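Course Notes > Household Skills > Unit 14
Search this site Go

Unit 14: Clearing and Wiping a Table

These notes go with the practical at the Sarkport training kitchen. Read them before you come in and bring your apron.

1. Clear first

Take everything off the part you are going to wipe. Drinks are usually the last things left on a table. Check that each cap is tight, then stand the bottles together near the back. Keep water and juice upright - a juice spill dries sticky and you will be wiping twice.

A white top like this one, with a water bottle and an orange drink side by side toward the back, leaves you the near side to start on.

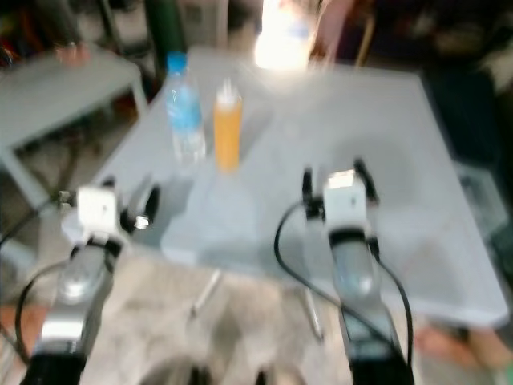 2. Wipe

Use a damp cloth, folded in four. Start at the far side of the cleared part and work toward yourself in straight, overlapping strokes. Turn the cloth to a clean face when it starts to leave streaks.

Now move the bottles forward and do the back. Wipe the base of each one before you set it down again.

3. Dry

Go over the top with a dry towel, edges last. Hang both cloths on the rail.

Written work: Matlala workbook, page 28, all parts. Hand in by 15 Nov 2024.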